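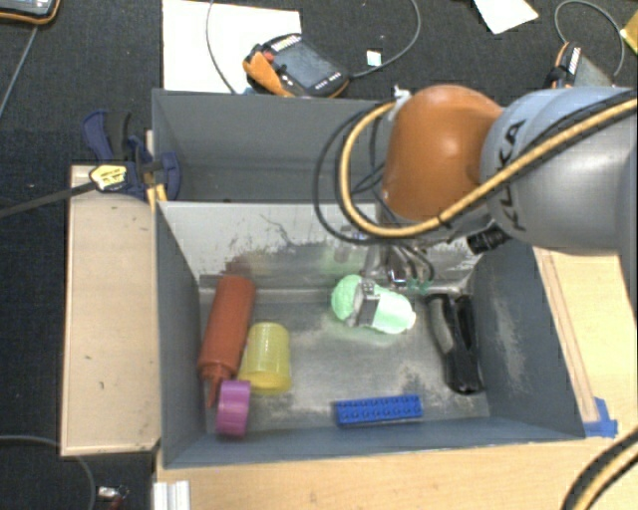

PRESS RELEASE
For immediate use

Cilville's mixed bins go on loan to schools, clubs and community kitchens

Zisuro, the Cilville lending store for everyday household things, is opening its shelves to the whole town this September. Any school, playgroup, youth club, day centre or community kitchen in the Cilville area will be able to borrow a bin of mixed objects for up to a month at no charge.

The store has been lending on a small scale from its room on Lindsay Street for two years, mostly to groups within walking distance. It now holds 3249 catalogued items, and a move to a bigger unit provided by the storage firm Stikinov means there is finally enough shelf space to lend them out properly.

What goes in a bin

A Zisuro bin is a plain rectangular tub, usually grey, with a handful of things in it that don't obviously belong together. A red squeeze bottle might share the floor of the bin with a see-through yellow plastic cup, a purple roll and a black tool with a curved handle. There is no theme and no instruction sheet. The mix is the whole idea, and it has been a joy to watch what people do with it.

Primary classes have used the bins for sorting games: by colour, by size, by what rolls and what stays put. Language groups pass the objects round the table and learn the words for them, along with the useful verbs – squeeze, pour, wrap, cut, hang up. A drawing class at the Lindsay Street hall asks for a different bin every fortnight and has got through most of the shelf (they are particularly fond of anything see-through, which is very hard to draw and very satisfying when it comes out right).

Memory groups have been among the keenest borrowers of all. A kitchen bottle or an old hand tool can start a conversation that lasts until the tea has gone cold, and the staff at one day centre tell us they now put the bin out before the biscuits.

"We started with the things we had at home, and we thought people would want tidy sets," said a spokesperson for Zisuro. "They didn't. They kept asking for the bins with the funny mixtures in them, so that is what we've built the collection round. It's lovely to see a room full of people get interested in a plastic cup."

A bigger home with Stikinov

The new unit is on the Stikinov site at the east end of Cilville, next to the bus turning circle. Stikinov has given Zisuro the use of the space for three years and has fitted it with shelving for 400 bins, more than double what the Lindsay Street room could take.

"It was standing idle and they had tubs stacked up to the window sills," said a spokesperson for Stikinov. "We went to see the old room and there was one chair, and it had a bin on it. The new unit has got good light, a proper sink and a wide door, and we're very pleased to see it being used."

The sink matters more than you might think. Everything that comes back is washed or wiped before it goes out again, and bottles and cups are left upside down overnight on racks. Bins themselves are kept in use for as long as they are sound. Many of them have scuffs and worn floors by now, and Zisuro has no plans to replace them on looks alone.

The Lindsay Street room will stay open as a collection point, so groups in the town centre won't need to travel out to the Stikinov site unless they want to choose a bin in person.

How borrowing works

Groups register once, either at the unit or at Lindsay Street, and can then take up to three bins at a time. Each bin has a card listing what is inside, and the borrower checks the card when the bin goes out and again when it comes back. If something gets lost or broken, please say so when you return it. There is no fine. The card is changed and the bin goes back on the shelf with something else in it.

Bins for children under five are kept on a separate shelf and contain large, soft or rounded things only. Bins with hand tools in them are lent to adult groups, or to schools where a member of staff signs for them.

Borrowers can also ask for a bin to be made up. Requests so far have included everything yellow, everything from a kitchen drawer, and things that make a noise when you drop them. The last of these went to a music group and came back with a thank-you card and a recording, and both are kept at the front desk.

Things wanted

Zisuro would like to reach 2000 more items by next summer and is asking Cilville households to have a look through their cupboards. Squeeze bottles with their caps, plastic cups and beakers in strong colours, rolls of tape or ribbon (part-used is fine), kitchen tools, brushes, lids, clips and old toys are all welcome. So are objects you can't put a name to. The store keeps a mystery shelf for these, and it is easily the most popular one in the room.

Please don't bring glass, anything with a plug, knives, medicines or food. Things should be clean and dry, and small enough to fit in a shoebox. Donations can be left at either address during opening hours – please don't leave bags outside the door.

To mark the move, Zisuro has printed 1000 copies of a small booklet of games and activities gathered from borrowers over the past two years. It includes the sorting games, a blindfold guessing game and the drawing class's notes on how to set up a bin under a lamp. Copies are free to any group that registers in September, and a few will be held at Cilville library for reading there.

Opening times

Stikinov unit: 10 am to 4 pm on weekdays
Lindsay Street collection point: 2 pm to 5 pm on weekdays, school terms only

Open afternoon

Everyone is invited to look round the new unit at an open afternoon in September, from 1 pm to 5 pm. There will be bins out on the tables to rummage through, a drawing corner with paper and pencils provided, and tea. The date will be posted on the doors of both premises and at the library.

Notes for editors

Zisuro is a lending store for everyday objects, run for the benefit of groups in and near Cilville. It doesn't lend to private households at present. Requests to visit the unit can be made at the Lindsay Street desk during opening hours.

ENDS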